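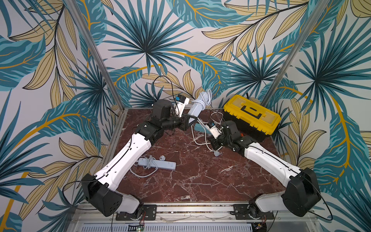
What does Dollgate do?
We sort, untangle and rehome power strips, chargers and the cables that go with them.

I'm Arvo Rautiainen, and I started Dollgate with Leopoldo Cervantes in a back room in Wekstead (six shelves, one very long table!). Last August we went through 1100 cords, and I still like doing it. 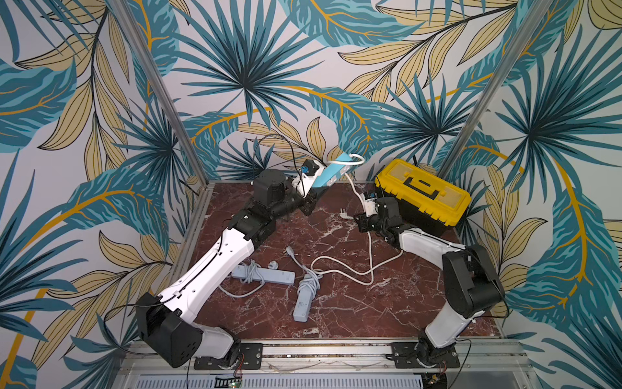 Light blue power strip, white plug, red-brown marble.

We coil the cable first and label it after, and Leopoldo will argue with you about that order all day long. 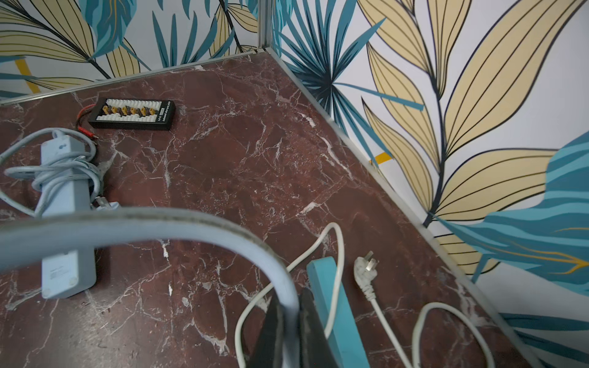
Come by with your own box of knots – we're open to anyone from Rosales to Clultstead.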